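Towel Care and Folding: Frequently Asked Questions

Which towels does this page cover?
Terry hand towels in the Lunon range. Bath sheets are covered separately.

Should a towel be folded straight from the dryer?
Let it cool flat for 4 minutes first. Folding it warm sets creases in the woven bands.

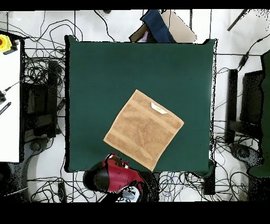 Cooling time is the same for all colors. Shake the towel once before laying it down, and smooth from the center toward the corners.

What surface should I use?
Any clean, level surface larger than the towel. Cover slick tabletops with cloth.

Where should the label end up?
Inside the last fold.

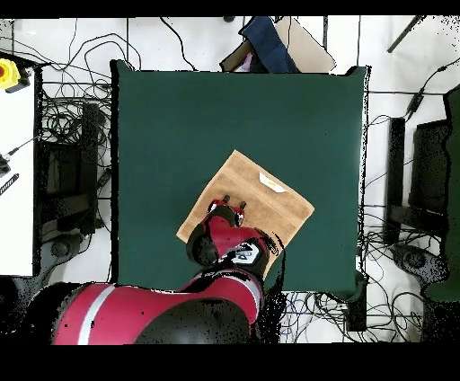 Care labels are sewn in at one edge and should stay on the towel. Find the label before making the next fold. On a tan towel turned cornerwise, a small white piece toward the upper right is easy to pick out against the light brown weave. Turn the towel until its edges are square to you, then fold in half 2 times.

Who do I contact about a missing label?
Huguette Arnaud, Hollach textile desk, extension 149.

Last updated December 15, 2022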